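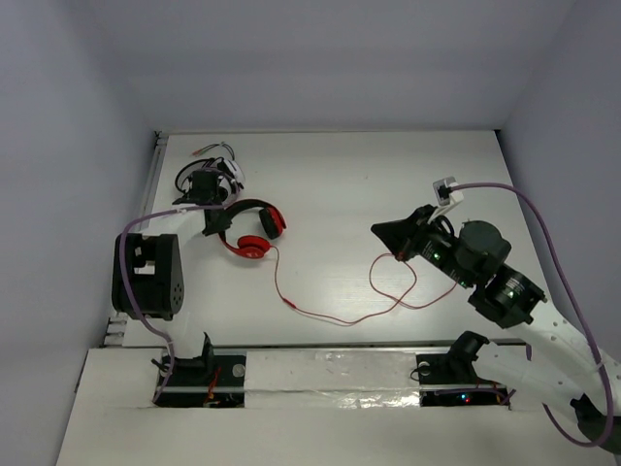
Search this site Search Go
Home Courses Student work Staff Contact

August
By Ihor Levchenko

Can a robot tidy away the headphones? Final report on my summer project

When I told my grandmother I would be spending the summer teaching a pair of robot arms to put headphones away, she asked whether they could do the ironing afterwards, and I have had that question in my head ever since. It is a fair one! People have been promised a machine that does the chores for as long as she has been alive, and what she has to show for it is a very good dishwasher. So although this report is mostly about headphones and their cables, I have tried to keep her question in view and to say at each stage what I think it means for the bigger jobs around a house or a shop.

Where the task came from

The Oltmanns hire shop lends out listening equipment to language schools, choirs and small conferences. Everything comes back in crates, and everything comes back in a knot. Someone has to lift each pair out, free the cable, coil it, lay the headband flat and put the set in its bag. In a busy month that is 3,000 pairs. I spent a Friday at the back bench there before starting, doing the work by hand with the two people who normally do it, and I was hopelessly slow. They chat the whole time and hardly look down. I kept looking down and still managed to coil one cable round my own sleeve.

I chose this task over folding tea towels (which was the other one on offer) for the plain reason that I had never seen it done by a previous student, and I liked the people at the shop. My supervisor warned me that cables were harder than cloth. I didn't believe her in June and I do now.

What I used

The work was done in our Juretti lab, which has a white table with two arms facing each other across it and plain walls at the back and sides. Each arm ends in a simple gripper that opens and closes. I didn't build any of this and can't take credit for it. What I did was the teaching: guiding the arms through the job by hand-held controls, over and over, and then giving the recordings to a learning program called Ivia, which tries to work out what the arms ought to do next from what it can see. By the end I had made 2,437 recordings. Some are only a few seconds long, where I was practising a single grasp, and others run on for minutes while I chase a plug round the table.

I used several sorts of headphones with cables, in more than one colour, and I was glad of that later on. With only one kind you end up with a program that is very good at that one kind.

How the job was broken up

I had imagined the chore as one thing, "put the headphones away", and it took me a good fortnight to accept that it needed cutting into smaller pieces. For anyone who takes this on after me, these are the pieces I settled on:

1. Separate one pair from its neighbours and bring it to a clear part of the table.
2. Find the cable and hold it somewhere along its length.
3. Undo any loops.
4. Coil the cable.
5. Lay the headphones down with the ear cups together and the coil on top.

Bagging was meant to be number six. I never got to it, and I am sorry about that, as it was the part the shop would have liked best. The bags are soft with a drawstring, and holding one open takes both arms, leaving none over for the headphones.

What went well

Picking things up went better than I had dared hope. A headband is a lovely shape for a gripper, being stiff and narrow and nearly always sticking up a little way from the table. After the first month the arms would reach for a headband and close on it with very few misses, even on a pair they hadn't met. Moving a pair across to the clear side of the table was also dependable, provided nothing was hooked round it.

I was pleased, too, with how the two arms learnt to share. One would hold an ear cup still while the other drew the cable out sideways. I hadn't set out to teach that as a rule. It was simply what I tended to do myself with the controls, and the program picked up the habit along with my worse ones (I have a tic of tapping the table twice before lifting, and so, to my embarrassment, did the arms).

What went badly

The cables, in short. A cable doesn't stay as you left it. You pull one end and a loop closes up somewhere else, and if you have pulled too hard it becomes a proper knot that even a person would have to pick at with a fingernail. The grippers haven't got fingernails. They also can't roll a cable between finger and thumb, which I discovered by watching the staff is how nearly all the untangling gets done. People feel for which way the twist goes and turn it back without thinking. The arms had to lift, look, put down and try again.

Thin cables lying close to the table were another trouble. The finger would come down a hair too high and close on nothing, and then the program would carry on as though it were holding something, making a beautiful coil out of thin air. I must have watched that fifty times and it made visitors laugh every time. Colour mattered more than I had guessed: a bright cable against a white table was found quickly and a pale one was often missed. I tried a dark cloth over the table for a few days, which helped with the pale ones, but the cloth itself rucked up and got grabbed, so I took it off again.

Plugs catch on things. I have nothing more scientific to say about plugs.

Results

In the last weeks I ran a set of trials in which I kept my hands in my lap and let the arms do the whole job, steps one to five. There were 722 trials. The arms finished the job, with the cable coiled and nothing dropped, in 76 of them. My supervisor suggested I give the numbers for each step as well, which would make a kinder picture, and they are in the appendix, but I think the whole-job number is the one the shop cares about. A set with steps one to four done still has to be finished by somebody.

Most of the failures were at step three. When I started a trial with the cable already loose and untwisted, things went far better, and I did wonder about asking the hirers to return them that way. Mrs Oltmanns laughed for quite some time.

Speed is the other matter. When everything went right the arms were still much slower than the staff at the bench, and slower than me too, even on that first Friday. The maker of our grippers, Cumex, offers a softer fingertip that might help with grip on thin cable. I didn't have the money left to try it, so I can't say either way.

So can machines do the chores yet?

Some parts of some chores, I would say, with a person close by. If the job is picking up stiff things of a sensible size and moving them to another place, I'd be happy to leave the arms to it while I made a cup of tea in the same room. Clearing toys into a box, say, or sorting returned items by kind at the shop, which I think would be a really useful next project and would spare the staff the dullest part of a crate. Anything with string, cable, ribbon or lace in it is a different matter, and so is anything inside a bag.

As for the ironing, I had to tell my grandmother no. A shirt is soft all over, and the iron is hot, and I have seen what the arms do when they believe they are holding something that they aren't. She took it well and asked about the washing-up, so I have promised to ask whoever has the lab next year.

Thanks

Thank you to everyone at Oltmanns for the loan of the headphones, which have all gone back, and for the biscuits, which haven't. Thank you to my supervisor for reading three drafts of this, each longer than the last, and to the evening porter who let me in again every time I forgot my card. The recordings are on the lab's shared drive in the folder marked "cables", with a short note on which ones to leave out. Please do read the note first, as the early ones from June are mostly me learning which controller was left and which was right.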